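Drawers, cups and other things that make a two-armed robot look foolish

The two-armed setup in the Ovwood workshop runs a kitchen bench: toaster, cucumber, white cabinet with a drawer, something green to pick up. We try everything in the simulator first, on the theory that a simulated toaster costs nothing to knock on the floor. These are the tips that have survived since May. Most of them were learned by doing the opposite.

Set the drawer before you set the hand. If you teach the right hand where the handle is and then nudge the cabinet, you have taught it where the handle used to be, and it will go there with great confidence. Put the cabinet down, pull the drawer to the opening you want, save the layout, and only then start on the fingers.

Thumbs next. Our hands have four fingers that behave and a thumb that has opinions. Bring the thumb in under the bar with the fingers held straight up and well away from the cabinet front. Check the gap from the side as well as from above – the overhead view will tell you all is well right up to the crunch.
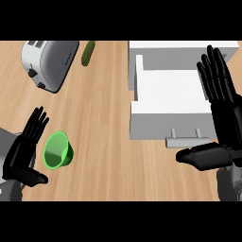 Zero both hands at the start of every session, including the sessions where you only plan to use one. The idle hand drifts. Ours once sat there being idle for 30 minutes and ended up far enough out that the next grasp closed on air, very neatly. The Conneely control software has a button for this on the second page of settings, where you'd put it if you didn't want it found.

Keep the middle of the table clear. It looks like wasted space and someone will want to park the cucumber there. Both thumbs swing through it, and a thumb that meets a cucumber halfway will log a contact fault, stop, and wait for you to come and apologize.

Soft things want a soft close. Turn the grip force down to 2 on the Elley scale and work up. At 3 the light plastic stuff starts to squirt out sideways, and you get to restart the run. Go in with the thumb low and the fingers behind, close slowly, and don't lift until the contact reading has stopped jumping.
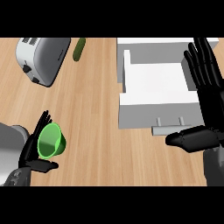

Once the left hand has hold of something, leave it alone while you tune the right. Changing both at once is how you lose an afternoon. We have a saved file called "final_both_hands" and I would ask you not to open it.

Write down the joint offsets on paper. Yes, the machine saves them. The machine also saved over them, after roughly 1,651 cycles, during an update that promised to improve stability.

When you move from the simulator to the real arms, run at quarter speed for the first day and wipe the fingertips with a dry cloth before each run. Simulated fingertips never get greasy. Real ones near a toaster pick up crumbs, and crumbs read as contact, so the hand will report a firm grip on nothing at all.

Next on the list is the cable strap at the left wrist, which has to come off before you can get at the screws and goes back on one notch looser than you think.

Tallolden Workshop Notes | Page updated Wednesday, July 15, 2026 | Contact | Back to top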